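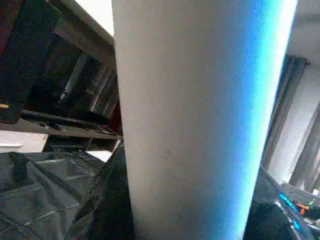
Ritbridge Community Choir: Questions We Hear a Lot

Do I have to audition?
No, and please don't let that worry keep you at home! Lizelle Mabaso, our director, will have a short chat with you on your first evening and find you a seat among the altos, tenors or wherever you feel comfortable.

Do I need to read music?
It helps a little, but plenty of us learned by ear, and we're happy to share practice recordings.

What does it cost?
Dues are $105 for the season, or $87 if you sign up before the end of July (and if that's a stretch, just have a quiet word with Lizelle).

Where do I park?
The lot behind Venter Hall is free after six. The one across the street is not, as several of us have learned the hard way.

Can my teenager come too?
Yes, from age 14 up, and we'd love to have you both.

Print this page | E-mail this page

Related
Summer concert program
Directions to Venter Hall
Borrowing sheet music

Contact: Nokuthula Oosthuizen, Membership | © 2022 Ritbridge Community Choir | Back to top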